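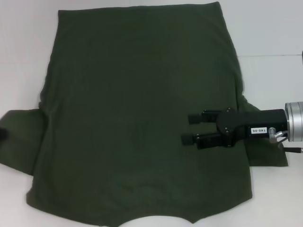
Vom Falten, Kapitel T-Shirt

Im Juni habe ich beschlossen, ein Mensch mit ordentlichem Schrank zu werden. Der Beschluss kam gegen Mitternacht, und um die Zeit beschließe ich viel. Schuld war meine Freundin Melaniia Ivanyshyn, die bei mir nach einem Handtuch suchte und stattdessen eine Lawine auslöste.

Also T-Shirts. Angefangen habe ich mit dem dunkel olivgrünen, weil es oben lag und weil man auf einem weißen Tisch wenigstens sieht, wo der Stoff aufhört. Flach hinlegen, Ärmel nach links und rechts raus, Saum vom Bauch weg, Ausschnitt zu mir. Klingt idiotensicher. Trotzdem wellen sich die Seiten, und der Saum macht an einer Ecke eine Beule, über die ich länger nachgedacht habe als über meine Altersvorsorge.

Dann die Methode. Es gibt ungefähr so viele Methoden wie Leute, die einem ungefragt welche erklären. Mariama Owusu schwört auf Dritteln: eine Seite zur Mitte, Ärmel zurück, andere Seite drüber, von unten hochklappen. Wumpini Kyei rollt. Er rollt alles, auch Geschirrtücher, und sein Schrank in Flesau sieht aus wie die Auslage einer Konditorei. Meine Mutter hat gebügelt und dann gefaltet, aber die hatte auch Prinzipien.

Ich habe gedrittelt. Beim ersten Versuch kam ein Trapez heraus, beim zweiten ein etwas kleineres Trapez. Der Trick soll sein, den Stoff weit genug außen anzufassen und beim Umlegen nicht zu zögern. Wer zögert, hat einen Haufen.
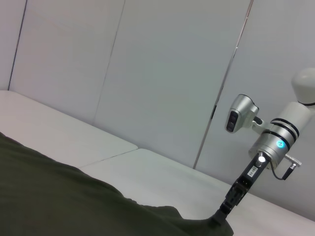

Strick ist dabei besonders nachtragend. Jede kleine Falte, die man unten übersieht, taucht oben wieder auf, nur breiter. Glattstreichen hilft, aber bitte von der Mitte nach außen, sonst schiebt man das Elend bloß vor sich her bis zum Kragen.

Nach 19 Minuten lag da ein Päckchen, das man mit gutem Willen rechteckig nennen konnte. Melaniia bekam ein Foto und schrieb zurück: »Und die anderen?« Es sind noch 13. Ich überlege, ob ich rolle.

13 Kommentare
2 Mal geteilt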